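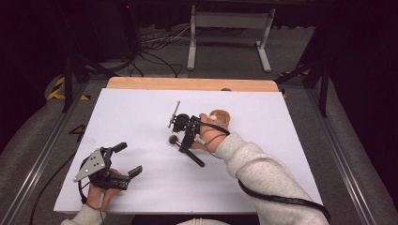
Osian Edwards asked at the February review why we had picked a brush at all, when a block or a cup would have given us tidy numbers much sooner. We wrote his question at the top of our plan and kept it there.

Our answer is that a long handle is hard to hold well. If the jaws close too far from the bristles, the tip swings when it touches anything. If they close too near, there is no room to work over a small bowl. We wanted a task where the grip itself mattered.

The project is called Hindari. One person works a pair of hand-held grippers, one in each hand, and each attempt is saved as a separate recording. Deisy Ríos wrote the logging program and Fidelina Condori did the checking.

We saved 485 attempts. Each session was meant to have 50, but the early ones were shorter – our arms got tired. Fidelina rejected 100 recordings, mostly for late starts or a dropped brush. The rest went into training.

Problems still open:
Cable drag on the wrist when turning the brush over.
Left and right logs drift apart in long sessions.
The label "picked up" was used differently by Deisy and Ulises until we wrote a rule for it.

Ulises Cusi is rewriting the sync code now. The older recordings will be relabelled after that, starting with the short sessions.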